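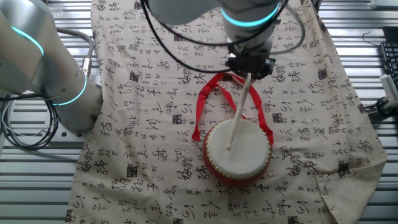
Small red hand drum: head slack in humid weather, cloth creeps under it. Fix without pulling the tacks?

Asked in: Percussion > Care and repair
Viewed 2,395 times

I have a small hand drum, red body, single white head, gold-colored tacks all the way around the rim, red ribbon strap attached to it. It sits flat, head up, on a beige cloth printed with black calligraphy. The cloth lies on a ribbed metal bench top. I play it with one thin white stick.

Three issues.

1. Pitch drops when the room is damp. In February, with the heat on, it has a clear note. At 60 to 70 percent humidity it goes flat and the stick stops bouncing. There are no lugs or ropes. The head is held by the tacks only.

2. The cloth moves. After several minutes of steady playing the drum has crept toward one side and the cloth has bunched at a corner. The slats run side to side and the creep is mostly along them.

3. The ribbon. If I leave the loop lying on the cloth next to the drum, one end sometimes works its way under the body and the drum rocks.

I measured the pitch with a clip-on tuner held against the shell. On a dry day it reads close to 200 Hz. On a damp morning it reads 144 Hz and the tuner has trouble locking. I don't know whether the head is animal skin or synthetic. The seller (Vandari, online) listed it only as "drum, red, with stick." I would like to avoid pulling the tacks if possible.

What I have tried:
- Leaving it on a sunny windowsill for an hour. Pitch came back, then dropped again by evening.
- Double-sided tape under the cloth. It held, but left residue on the metal.
- Taping the ribbon to the shell. Looks bad and buzzes.

Edit: the shell is painted, one small chip near the bottom. I don't know what the paint is.

3 answers

Accepted answer (28 votes)

Your head is almost certainly skin. A polyester film head would not shift that far with humidity. To check, put one small drop of water near the edge of the head, wait two minutes, and wipe it off. Skin darkens and feels softer at that spot. Film does nothing. Let it dry flat before playing.

On pitch: a tacked head has one tension setting, the one it got when it was put on. Everything after that is humidity. You have two choices.

Control the air. Store the drum in a lidded plastic box with a two-way humidity pack rated at 49 percent. Guitar and cigar shops both sell them. Take the drum out when you play and put it back afterward. One pack in a shoebox-size box lasts a few months. When the gel turns hard, replace it.

Re-head it. Only do this if the head is torn or if it is still slack after a week in the box. Pulling tacks out of a painted shell usually chips the paint, and the old holes won't grip well a second time. You would need to offset the new tacks by half a spacing, so the old holes show unless the new skin covers them. On a drum this size I would not bother.

Do not use a hair dryer. Skin shrinks unevenly under direct heat and can tear at the tack line, where it is already pierced. The windowsill is a milder version of the same problem. An hour now and then is tolerable, every day is not.

On the cloth: use rubber mesh shelf liner between the metal and the cloth. Cut it an inch smaller than the cloth on each side so it doesn't show. No adhesive. The mesh bridges the gaps between the slats, and the cloth can't slide along them. I use the Kozan brand, but any open-weave liner behaves the same. Iron the cloth on the reverse side first. A fold that has set into the cotton will keep lifting the corner no matter what is under it.

If the drum still creeps on top of the cloth, put a ring of the same liner under the shell, slightly smaller than the bottom edge. Don't use a solid disk if the bottom of the shell is open. You will choke the sound.

On the ribbon: lay the loop away from you, toward the back of the bench, with both ends outside the shell. Lift the drum, set the ribbon, put the drum down last. If the ends are long, tie them once loosely, a hand's width from the drum. No tape.

Comment: Box and pack are working. It has held within a few Hz for nine days. The drop test says skin. Liner is on order.

Comment: What about the paint, does the closed box hurt it?

Comment (answerer): Not at 49 percent. Very dry air is worse for the shell, it can open a seam.

Second answer (6 votes)

Agree with the above on storage. Adding something about the stick, which wasn't asked.

If you are using a thin stick with a small rounded tip, check where you strike. Near the rim a slack head still gives some response, because the skin is supported by the shell close by. Toward the middle it gives a thud. On damp days I move the stroke outward, two finger widths in from the tacks, and use less force. You lose volume but keep some definition.

Also look at the tip. If the finish is chipped the edge can mark a white head, and the marks don't wash out. 400 grit paper, a few turns, wipe with a dry rag. Don't put water on the head to clean it. A soft white eraser takes off surface dirt.

For the calligraphy cloth, test the print before you iron or wash it. I have a similar one from Damine and the black came off on the ironing board cover. A damp white cotton swab pressed on one character for a minute will tell you. If it picks up color, use low heat, no steam, with a scrap of sheet in between.

Comment: Good call on the swab. Mine left a faint gray mark. Will use the scrap.

Third answer (-1 votes)

just get one with a plastic head. Hondness has them, same size more or less, doesn't care about the weather. i put mine on a mouse pad and it stays where it is

Comment: The question asks how to keep this drum playable.

Comment: The mouse pad does work though, if the drum is small enough. The cloth won't lie flat over it.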